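Notes for the talk: A coaching life at Rustunari

Evening session, main hall, 20 minutes plus questions
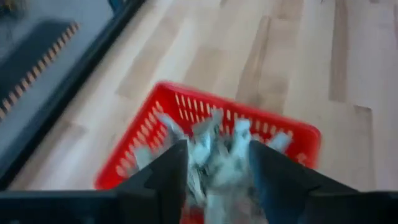
Start with the year she stopped playing. Most of the people in the room know Aleksandra Zieliński as a coach and have never heard that she played point guard for nine seasons. Ask for hands if the room feels awake. Don't wait long for them.

She was born in a mill town, the second of three sisters. Father drove a delivery truck, mother taught gym at the middle school. The mother is the one to talk about. She ran the girls' team with one set of uniforms, so the seventh graders played first and handed their shirts to the eighth graders at the half-hour break. Aleksandra got her first minutes in one of those shirts. Number 9, which she kept.

Playing career, keep this short. Two years on the bench at college, two years starting. Then Nevent, which was a second-division club when she signed and a first-division club when she left. She was never the top scorer. She led the team in assists in five of her nine seasons there. 288 games in all for Nevent, which was the club record until a few years ago.

(Pause. Water.)

The knee. She tore it in January, in a home game against Zovora, on a play with no contact. She came back the next fall and played half a season. She has said in interviews that she knew by the second practice. I would read the short quote here and leave it alone: "I could still see the pass. I was getting there after it."

Next, the move into coaching. People tell this as if she walked off the court and into a head job. She spent four years as an assistant, first at Nevent and then at Phromma, and for the first of those years she was paid by the session. She drove the van. She cut game tape at night on an old computer in the club office. At Phromma she was given the defense, because the man who had been running it left in the middle of the season and there was no money to replace him.

Slide with the Phromma results. Points allowed per game went down in each of her three seasons there. Say that the roster also got better and that she says so herself.

Rustunari hired her when they had finished last two years in a row. The gym holds 900 and was less than half full on most nights. Her first season was not good either. They lost the opening six. The club president at the time wanted to make a change before the holidays and was talked out of it by the players, or that is how two of the players tell it. The president tells it differently. I am going to give both versions and move on.

What she changed at Rustunari:

Practice got shorter. Ninety minutes, down from two and a half hours, and it started on time. Players who were late sat and watched.

She stopped calling every play from the bench. The point guard called the first quarter on her own, and they talked about it at the break.

She brought in the older girls from the youth program for one practice a week with the first team. Four of them later signed with the club. This is the part the youth coaches in the room will want to ask about, so leave time.

Second season, seventh place. Third season, third place. Fourth season, the title, won on the road at Zovora in the same gym where Nevent had lost a semifinal when she was a player. Play the clip of the last possession if the sound works. If it doesn't, just describe it: down one, nine seconds left, no timeout called. She had one and kept it in her pocket. The ball goes to the corner, back out, and in. When reporters asked about the timeout she said the other team would have used it better than hers.

Family. She is married, with one son, and she keeps them out of her public life. I am not going to add to that. If someone asks, say I don't know, and go to the next hand.

The criticism. Don't skip it. Two former players have said she was cold with people who were injured, which surprised many who knew about the knee. She answered one of them in a letter that the player later made public, and in it she said the player was right. After that the club hired a full-time physical therapist, and injured players began traveling with the team. I think the letter is worth reading in full but it runs to two pages, so only the middle paragraph. Printed copies on the table at the back.

Where she is now. She gave up the head job at Rustunari after eight seasons and runs the coaching course for the regional federation. There are 20 places on it each year. Half the people on last year's course had never played above high school level, and she picked them on purpose – her mother hadn't either.

If there is time, the story about the bus and the wrong town. If not, skip it.

Close on the shirt. The number 9 from the middle school is still in her mother's house, in a drawer. She turned down an offer to have it framed for the lobby at Nevent.

Questions, ten minutes. Repeat each one into the microphone before answering. Likely ones: salary at Phromma (not public), the national team job (she was asked once, said no), best player she coached (she won't say, so I won't guess).

Thank the hosts. Remind people the doors close at 9.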